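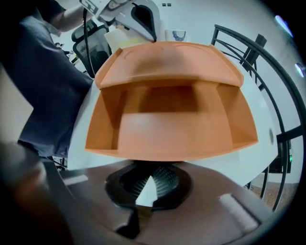 Kęstutis Tamošiūnaitė wrote:
Can't agree with that at all. The second Breltberg record is the one where the band finally stops sounding like five blokes waiting for a bus, and if the horns are a bit ragged on side two then good. I'll take ragged over the first album, which was polished until you could see your face in it and not much else.

pedalsteelpete wrote:
You'd take ragged over dinner, Kes. I've got both on vinyl and the first one is still the one I put on when people come round. The second one is the one I put on when I want them to leave.

Orsolya Mészáros wrote:
I started this thread to ask which pressing to buy and we are already at the stage where everyone's guests are involved. Fine. For the newer members, the short history as I understand it:

Breltberg formed as a quintet out of the Sunday sessions at the Villanueva, upstairs, before the licence trouble. Trumpet, tenor, piano, bass, drums. The debut was done in two nights with a borrowed engineer and sold out its first run of 200 copies, mostly to people who were already in the room. The second came after the tenor player left to teach, and they replaced him with an alto, which changed the whole colour of the front line. Third album, no horns at all for half of it. Then the long silence, then the reunion in November, which I missed on account of a wedding. I have not forgiven the bride.

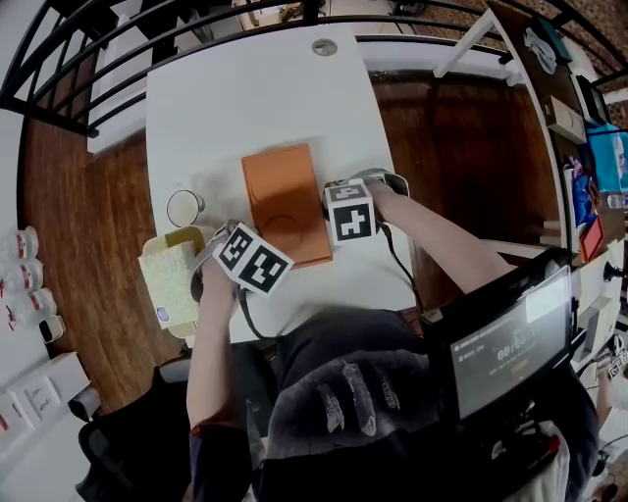
So what I want to know is whether the Burnesis reissue of the first two is worth the money over the originals. The originals turn up now and then at silly prices. The reissue is a double in a gatefold, numbered out of 1000, and the blurb says remastered "with care", which could mean anything from new transfers off the tape to somebody's nephew turning up the treble.

dunnyflush wrote:
Got number 848. Quiet surfaces, flat, centred properly. The bass is louder. Whether it's better depends how you feel about bass.

pedalsteelpete wrote:
How do you feel about bass?

dunnyflush wrote:
I play bass.

Kęstutis Tamošiūnaitė wrote:
I did the side-by-side on the weekend with a mate's original of the debut. On the reissue the ride cymbal has lost some of its spit. You hear it most on the slow one, third track, where he's barely touching the thing. On the original it sort of hangs there. On the new one it's tidier, and the piano has moved a foot to the left. I'd still buy it. The second album gains a lot, though, because the original cut of that was so quiet you had to get up and check the amp was on.

Orsolya Mészáros wrote:
Thank you, that's the first useful thing said since I logged in. Is the long version of "Edo" on there or the edited one?

Kęstutis Tamošiūnaitė wrote:
Long one. The whole alto solo, including the bit where he quotes the ice cream van.

valve_oil wrote:
It isn't an ice cream van, it's Greensleeves.

Kęstutis Tamošiūnaitė wrote:
Mate, where did you grow up that those are different tunes?

valve_oil wrote:
Anyway I'm going to be the sour one and say "Edo" is the weakest thing they ever put out and it's the one everyone asks for. Twelve minutes on two chords, and the trumpet sits out for most of it. I saw them do it at the Villanueva and he went downstairs to the bar. Came back with a shandy and played four bars.

pedalsteelpete wrote:
Great four bars though.

valve_oil wrote:
They were all right.

Orsolya Mészáros wrote:
I will not have those four bars run down in my own thread. The way he comes in under the alto, a shade flat, and then leans on it until it's in tune — I've tried to get that on flugelhorn for years and all I've managed is the flat part.

dunnyflush wrote:
The bass line on that tune is harder than it sounds, for what it's worth. Two chords, yes, but he never plays the pattern the same way twice. I transcribed it once. Wouldn't recommend it as a hobby.

brushes61 wrote:
Long-time reader, rarely post. I think you're all being unkind to the third album. Everyone skips it because of the horns being absent and because of that cover, but the trio tracks have the best drumming of the lot, and the piano player had clearly been let off the leash. If Burnesis did a reissue of that one I'd be first in the queue. Cleaner copies are about as common as a drummer who owns his own carpet.

Kęstutis Tamošiūnaitė wrote:
There are good trio tracks on it. There's also a waltz with a spoken bit.

brushes61 wrote:
We don't talk about the spoken bit.

valve_oil wrote:
I quite like the spoken bit.

pedalsteelpete wrote:
Of course you do.

Orsolya Mészáros wrote:
Right. Ordered the reissue, December 12, 2025, let the record show. The shop had two left and the fellow on the phone tried to sell me a cleaning brush as well. If the cymbal has no spit in it I'll be posting it to Kes and he can swap me for something ragged.

Also, does anybody have a recording of the November show? Audience tape is fine. I don't mind people coughing on it.

dunnyflush wrote:
I've got the second set. Mine's mostly bass. Will PM you.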